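14/03/2019
Notebook, Lovoton handheld kit, loan unit, second week

OK, writing this up before I forget, and because Hala keeps asking me in the corridor whether we should buy the thing and I keep saying "mostly yes" and walking off. So here's the long version of mostly yes.

For anybody picking this up cold: the kit is on loan from Brinmont, who resell for Lovoton. We get it for 42 days and then either send it back in its case or pay the invoice. Price for one unit is 2,000, and that's with the software license for the first year. After that the license is 197 a year, which I can live with. A second unit would be cheaper if we order both together, but Thanasis is still trying to get Brinmont to put that in an email.

Setup first. The quick start sheet is good, the full manual is not. It still refers to a menu called Session Tools that has been renamed in the version we have (it's under Capture now, took me most of a coffee to find). Marker calibration wants you to turn the gripper slowly through as many angles as you can manage, and the progress bar sits there looking dead and then jumps to the end all at once. Don't restart it! I restarted it twice. Just keep turning.

Tracking is the part I was most suspicious about and it's the part I like best. With a cube on each side, one of them is nearly always showing the camera a decent face, so you can roll your wrists over quite a long way before the pose goes. I had the old single-plate tool from Correia in my head the whole time, where you'd tip it a little and lose everything, and this is just a different experience. It does still drop out if my hand wraps over the end of a cube, and I do that without thinking when I'm tired. Note to self, hold it further in.

Spent the morning on handles. Our list from the Dosden people is nearly all kitchen and household stuff, and a lot of it has thin handles, so I wanted to know how the fingers cope with something narrow that has all its bulk out at the far end.
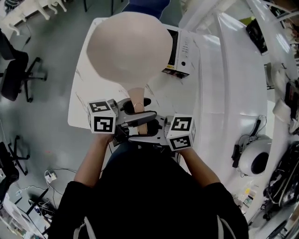

The worry with that kind of shape is rotation. You clamp the handle nicely, everything feels solid, then you lift and the big end wants to swing down and the handle turns in the fingers. It does happen with this gripper. It happens less if you go in square and take the handle close to the head, and a lot more if you grab it by the tip like I did for the first few tries. The finger pads feel a bit slick to me. Lovoton sells a softer set as an extra and I've asked Brinmont to throw one in for the loan, no answer yet.

Two-handed grip is what the manual recommends and I agree with it, for anything with leverage anyway. One-handed I got wobble in the recordings that you can see in the plot straight off. Two-handed it's smooth, but your shoulders notice! I did a long run before lunch and my arms were done by the end, holding it out in front like that over the table. We should either swap people more often or raise the table. Thanasis is taller than me and says it's his back that complains, so raising the table might fix both of us.

Software gripes, in no order. The export names every file with the time only, no object name, so I've been keeping a paper list next to me like it's the nineties. The trigger to start recording sometimes needs a second press, and there's no beep, so you find out afterwards that you've performed beautifully for nothing. The disk warning comes up at 1,000 clips whether or not the disk is anywhere near full (Brinmont say this is a setting, I haven't found it). On the good side, replay is really quick and the timeline lets you trim the start and end without re-exporting the whole session. I use that constantly.

Support has been fine. I sent a question about the calibration thing and got a proper reply from a person, with a screenshot, the same afternoon.

Where I've landed: buy one, don't commit to two until September when we know if the Dosden work is getting extended. Ask for the soft pads in writing as part of the price. If they say no to the pads I'd still buy it, but don't tell Brinmont that.

Hala, you asked about repeatability and I haven't got a proper answer. What I have is me doing the same lift over and over and looking at the curves by eye, and they look close. To do it right I'd need a fixed start position, so I'm going to tape a corner on the tabletop and get Thanasis to do the same set after me without watching mine first.

Still to do: charge both batteries overnight, write the object names into the clip list while I still remember them, try the heavier handles off the list, email Brinmont about the disk warning again. And find the hex key that came with the cubes, I had it on Calibration Day One and it has not been seen by me since.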